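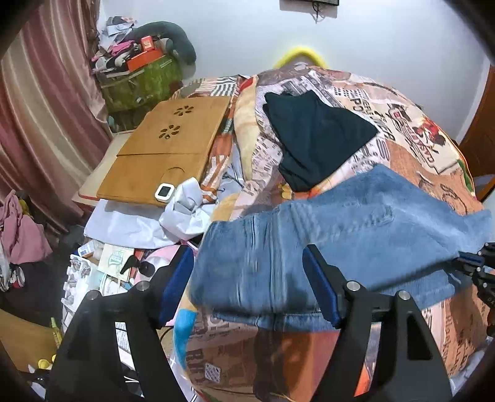 *Light-blue denim jeans, spread out on a bed.*

## Why are jeans blue?

Got jeans on? Look really close at the cloth. Closer. See the tiny slanty lines? That slant is called twill - it's a way of weaving, and it makes cloth tough.

Two sorts of thread in there. Blue ones going up and down, white ones going across. Turn up the cuff of your jeans and the inside is much paler. Thats the white thread showing.

**Where the blue comes from**

A dye called indigo. Long ago people got it from plants - leaves soaked in big tubs, very smelly. Now most of it is made in factories.

Funny thing about indigo. In the tub it looks yellowy green! Pull the thread out, air gets to it, and it turns blue. Dip again, darker blue. And again.

**Why they fade**

Most dyes soak right through. Indigo mostly sits on the outside of the thread, so rubbing wears the colour off. Knees, pockets, your bum. White middle starts to show thru.

**Try it**

- find the oldest jeans in the house (ask first)
- look for the palest bit
- now look under a pocket flap or inside a seam - darker?

Fanni, 9, from our Florkholm club found a dark blue patch where a pocket had come off. Good spotting.

Next time: wool, and why it itches.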